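Home Recipes Letters About

December 2019
by Kam-wah Hsu
3 min read

I've been trying to write holiday cards again -- real ones, with stamps! -- and I'm 17 in with a very sore hand. My list has 200 names on it (I know, I know), and half of those people moved to Vimcombe without telling me.

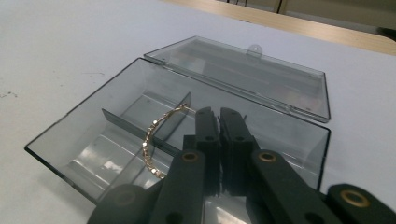

Addresses are the worst part. I used to keep them on scraps in my coat pockets, and you can guess how that went. A see-through box like the smoky gray one on the white table would suit me fine, lid flipped wide open, just drop the scrap in and go. My aunt still does hers from memory, zip codes and all, and she writes a full page to everybody. I manage "hope you're well" and a wobbly star.

So this year I'm cutting myself some slack. Anyone I don't reach gets a New Year card in January instead.

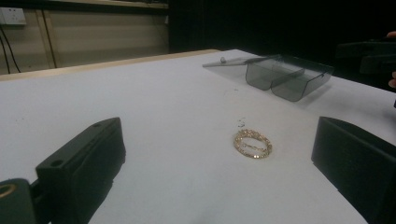
Chih-ming Lau wrote back that a late card is the only one he ever reads properly, so could his please come last. Done! He's number 200 now.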